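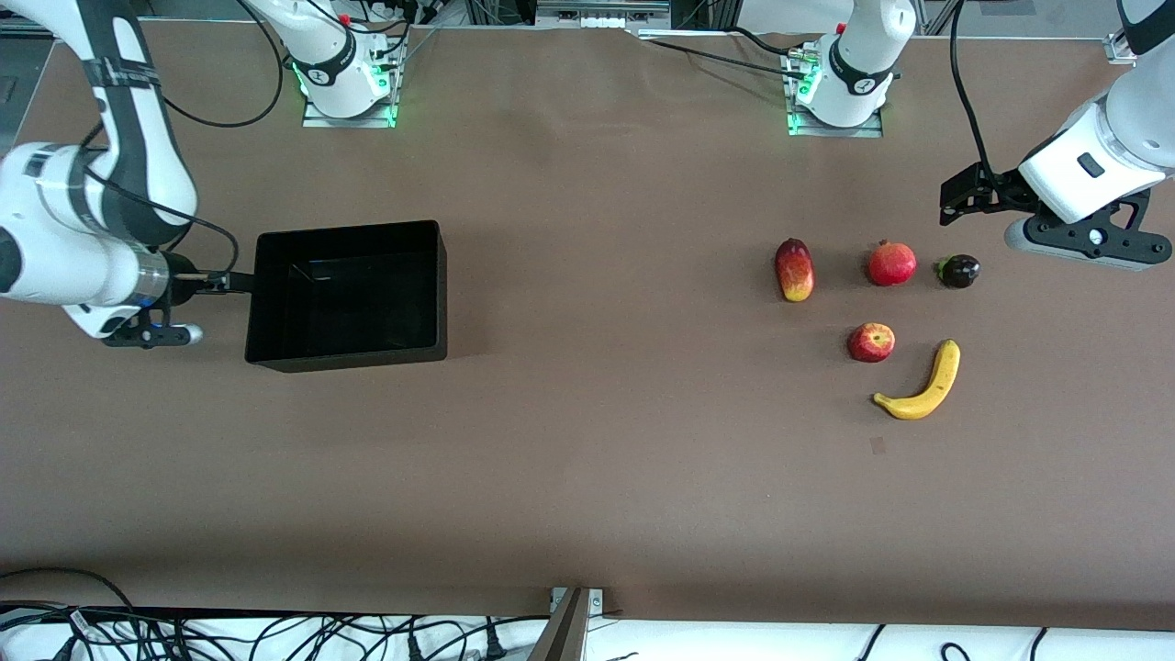
The Stillero two-arm bench cell with a tray and five pieces of fruit.

Trade News > Packing and Handling > Kit

Odari has put its Stillero bench cell on general offer from June. It is sold as a complete package for small packing rooms: two arms, two grippers, mounting plates and the Dratuveo control software, with six days of set-up and training on site.

The idea is that one arm holds a tray by its handle while the other picks produce and places it inside. Odari is pitching it at mixed boxes, where shapes and sizes change from one piece to the next. A pomegranate, a banana and a small plum all need a different grip, and the buyer can save up to 300 grip settings.

Darius Lūse, who runs sales for the firm, said most enquiries so far have come from fruit box and office delivery companies. "They don't want a full line," he said. "They want something that goes on a table."

The cell can also be hired by the month, with a deposit. Spare gripper fingers are sold separately - buyers should ask for part 527, as the older set does not fit. Soft fruit is not covered by the present software, though an update is planned.

Demonstrations can be booked at the Ots showroom. Bring your own produce if you want it tried.

6 comments | 100 shares

Contact the newsletter | Copyright | Back to top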